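Chapter 7
Sorting Work and the Shared Bench

7.1 Purpose of this chapter

Chapter 6 treated automation as a matter of fixed equipment: conveyors, sensors and guarded cells. The present chapter deals with machines that take over tasks at an ordinary table, using containers that were bought for people. It asks how the content of a job changes when part of the handling is reassigned, and what the employer has to decide before the first shift under the new arrangement.

The chapter draws on a case from the Radanow parts depot, which serves the repair shops at Clurkulau and Stostcombe. Before the change, the depot employed 3 sorters per shift. Returned small parts were tipped into a large basket, picked out by hand and placed in smaller baskets by type. The stock list covered 463 part types, of which 234 were judged suitable for machine handling. The rest were too thin, too oily or too easily confused with one another.

7.2 The task as a unit of analysis

A job title is a poor guide to what can be automated. "Sorter" at Radanow covered reaching, grasping, identifying, placing, reporting damage, relabeling and answering calls from the shops. Only the first four were candidates for transfer. The study team therefore recorded tasks and left job titles out of the first round of analysis.

For each task, three properties were entered on the record sheet: how often it occurs, how much the objects vary, and what follows if it is done wrong. Frequency alone had been used in an earlier plan, the Nkuna proposal, which was withdrawn in March after the sorters pointed out that the most frequent task was also the one in which most damaged parts were found.

Bench layout was recorded on the same sheet. The source and target containers must both lie within reach of the arms, and the arm should have a clear path between them. Perforated baskets were kept in service because the sorters already used them and the shops returned them in the same form.
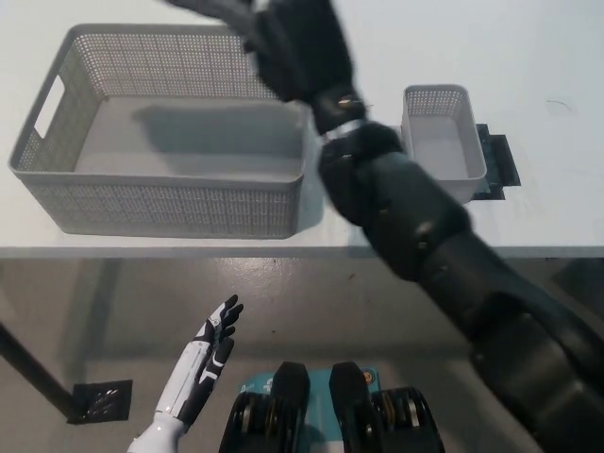 7.3 Changes in the content of work

After the transfer, the sorters' work at Radanow shifted toward three activities: preparing the bench, handling exceptions and checking results. Each calls for knowledge that had previously gone unrecorded. A sorter who rejects a part by feel must now state the reason in terms that another person can apply.

Pace also changed. Under manual sorting, a worker could slow down for a difficult batch and recover the time later. With the machine setting the rate of routine picks, exceptions reach the worker at uneven intervals. Long waits followed by several exceptions at once were reported as more tiring than steady handling. Section 7.5 returns to this point under the heading of workload.

Pay grades were left unchanged during the first period. Whether exception handling should be graded above sorting is a question of job evaluation, treated in Chapter 9.

Key terms: task transfer, exception handling, bench layout, machine pacing, residual task.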